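基于手持夹爪示教数据的起始段裁剪方法

课程项目报告
组员:Nelu Marinescu 等
项目代号:Hasero

摘要

手持夹爪采集的示教数据里,每条轨迹开头常有一段夹爪停在桌面上方、还没有接近物体的画面。这一段对策略学习帮助不大,还会让模型学到“停着不动”。本项目比较了不裁剪、固定裁剪和按画面内容裁剪三种处理方式,在同一个抓取放置任务上训练并测试。按内容裁剪的策略在测试中起步停顿最少,但对桌面木纹比较敏感,误判主要来自这里。

一、问题

上学期我们用课程组提供的示教数据训练过一个行为克隆模型,部署到机械臂上以后,机械臂经常在起始位置停住,要等很久才开始动,有时干脆不动。检查数据后发现,不少轨迹的前面一段里夹爪位姿几乎不变,开合宽度也不变。模型在这些帧上学到的动作接近零,到了相似的画面就输出接近零的动作。

最简单的办法是每条轨迹统一砍掉开头若干帧。可是每个人示教时的习惯不同,有人按下录制马上就动,有人要先看好物体的位置。统一砍掉会伤到前一类轨迹。

二、数据

共采集300条轨迹,任务是把桌上的积木夹起,放进浅盘。采集由两名同学轮流完成,夹爪是Bredis实验台配套的手持型号,两个指尖为3D打印件,腕部装一个相机。定位使用视觉惯性里程计,定位丢失的轨迹重新采集,不计入总数。

训练前留出28条做验证,挑选时保证两名操作者都有。全部轨迹由Nelu Marinescu人工标注起始点,定义为夹爪第一次朝积木方向持续移动的那一帧。标注时只看视频,不看位姿曲线,免得标注结果偏向后面要用的算法。

三、方法

(一)不裁剪。原样训练,作为基线。

(二)固定裁剪。每条轨迹去掉开头39帧。这个数取自训练集人工标注起始点的中位数。

(三)内容裁剪。同时使用位姿和画面。先计算相邻帧的位姿变化,再用稀疏光流估计背景移动,两者都低于阈值时判为静止。连续静止段结束后的第一帧作为新的起点。阈值在训练集上网格搜索得到,验证集没有参与。

计算光流时,指尖区域用固定掩膜去掉。指尖和相机刚性连接,除了开合以外在画面里的位置不变,不去掉会把光流的平均值拉低,慢速移动的帧容易被当成静止。掩膜按指尖张开到最大时的轮廓画,向外扩了一圈。

三组使用同一个策略网络和同样的训练轮数,随机种子也相同,每组只训练一次。部署时机械臂的起始位姿固定,积木位置按事先画好的网格摆放。

四、结果与误判分析

不裁剪的一组停顿最明显,多次测试因超时判为失败。固定裁剪有改善,但在积木离起始位置较近时容易冲过头,回看训练数据,这类轨迹本来就短,砍掉的部分里已经包含了接近动作。内容裁剪的一组起步最稳定,夹取阶段与固定裁剪没有明显差别。

内容裁剪的误判集中在夹爪下方只有桌面的帧。

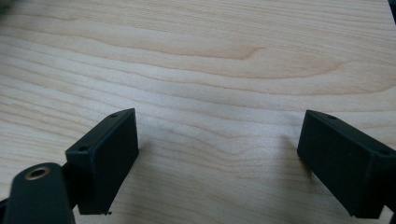

(全文阅读约需 4 分钟)

浅色木桌面上的纹理细长,大体沿水平方向走,两个指尖之间没有物体。夹爪顺着纹理方向慢移时,光流在这个方向上约束很弱,估计值偏小;垂直纹理移动时则正常。画面上部那种颜色较深、卷成尖形的木纹反而有利,角点检测容易在上面取到稳定的点。下部纹理更细更密,光线也暗一些,取到的点容易跟丢。

我们试过把图像局部对比度拉高,跟踪点多了,错误匹配也多了,最后没有采用。现在的做法是有效跟踪点太少时只看位姿,不看光流。改完以后验证集上还有2条轨迹的起点比人工标注晚,都是同一名操作者采的,起步很慢,位姿变化也在阈值以下。

五、不足

测试只在一张桌子上做,换成深色或带图案的桌面结果可能不同。起始点由一个人标注,没有做标注者之间的一致性检查。每组只训练一次,组间的差别里有多少来自随机性,现有实验回答不了。

另外,本方法只处理开头。轨迹中段也有停顿,例如夹爪对准积木前的微调,这些停顿有一部分是必要的,不能用同样的阈值去掉。下一步打算先在Cai数据子集上单独标注中段停顿,再决定是否处理。

六、代码与数据

裁剪脚本、掩膜文件和人工标注表放在课程仓库的Pudthorpe目录下。运行前需要先按说明文件生成位姿缓存,否则脚本会在读取第一条轨迹时报错退出。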